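Surnwood workshops agree on a common checklist for gripper care

Anyone who has spent a winter sharing robot grippers between three or four benches will know how quickly small habits drift apart, and so it was a pleasure to see a full room at Surnwood on Thursday for the launch of the new handling and inspection guide (it's free to download, and the print run of 500 copies is going out to member workshops now).

The guide has been in the works since April, when Lutfa Kumarasinghe of Drudel began asking workshops in the region how they looked after their grippers between jobs. She got 138 replies, many of them several pages long, and she says she read every one with a cup of tea beside her. Some workshops checked their screws each morning. Others waited until something rattled. Hardly any wrote down when a finger pad had last been changed, and that has become the first page of the guide.

Under the new practice, each gripper gets its own log card. Pads and their stitching are looked over at the start of a shift, fasteners are checked by hand with the power isolated, and a full inspection is due every 3,000 cycles or sooner if the pad cover shows wear. Wrapping and packing film must be kept clear of moving parts before the arm is switched on. There's also a kindly worded section on fitting mixed screw types, asking people to keep the right drivers together at the bench.

Tincuța Vasiliu, who looks after training at Angate, told the room that her team had tried the cards over the colder months and grumbled for the first fortnight. "Then we had a new starter, and she could read the whole history of the thing before she touched it," she said. "I was a bit proud of us, to be fair!"

The guide is voluntary for now. Figueiredo will host a practical afternoon for anyone who'd like to go through the checks with a colleague, and comments on the wording are welcome through the Surnwood office until the next revision. 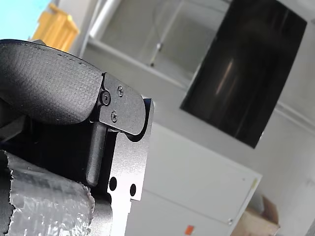
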